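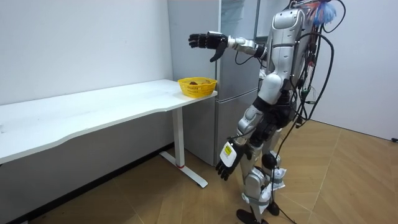
How do you keep a desk clear when it's the first flat surface everybody walks past? Give the loose stuff one basket to live in, park it at one end, and empty it on a schedule.

I know, I know, a basket is the oldest trick going. But I fought my desk for years with drawer dividers and stacking trays and a thing with 4 little compartments that I never once used the way it was meant to be used. Then my friend Jyoti Semwal came to stay for a week in September, watched me shove a pile of mail over to make room for my coffee, and asked why I didn't just put the pile in something. So I did!

A few things I've picked up since then.

Get plastic for a desk. I love a woven basket as much as anybody, but the woven kind snags sweaters and sheds little bits, and crumbs get down in the weave and stay there. Plastic goes in the sink with dish soap and comes out fine. Yellow is a good color for this because you notice it (my first one was gray and I stopped seeing it, and you can guess how full it got).

Put it at a corner, on the side you walk up to. If you have to reach across your work to drop something in, you'll drop it on your work. I had mine at the back against the wall for a while and it might as well have been in the garage. A near corner works so much better. Just keep it back from the edge if you have a cat or a small child or, in my case, a bathrobe with big sleeves.

Don't go too big. A laundry-size basket on a desk will hold a whole month of junk and you'll let it. Mine holds maybe a few days' worth, and when it's heaped up I have to deal with it.

Empty it every 2 days. I do it while the kettle's on. Tip the whole thing out on the desk, put away what has a home, toss what's trash, and whatever is left goes back in. Anything that has gone back in 5 times gets thrown out or given away. I used to keep tally marks on a sticky note for this, but now I pretty much know (hello, mystery charger).

White desktops need a little extra. They're lovely and bright and they show absolutely everything. Wipe with a damp cloth and a drop of dish soap, then a dry cloth right after or you get streaks. For pen marks, try a dab of rubbing alcohol on a cotton ball, and test it somewhere out of sight first. Pick up the basket and wipe under it too! Grit collects there, and sliding a basket over grit is how I scratched my last desk.

If the basket slides around, stick some felt pads on the bottom, or cut a piece of rubbery shelf liner to fit. The liner grips better. Felt is quieter.

If your desk is near the kitchen, you need a rule about food. Mine sits a few steps from the fridge and things used to migrate: bread ties, takeout menus, half a granola bar. Menus can go in the basket. Food can't, ever, wrapper or no wrapper. I found a clementine once and I'm still upset.

Parquet floor under the desk? Sweep before you mop, and wring that mop out until it's barely damp. Water gets down between the little blocks and lifts them.

Next I'm going to tackle the top of the fridge, so if you have a good way to keep cereal boxes from falling down the back, please leave me a comment.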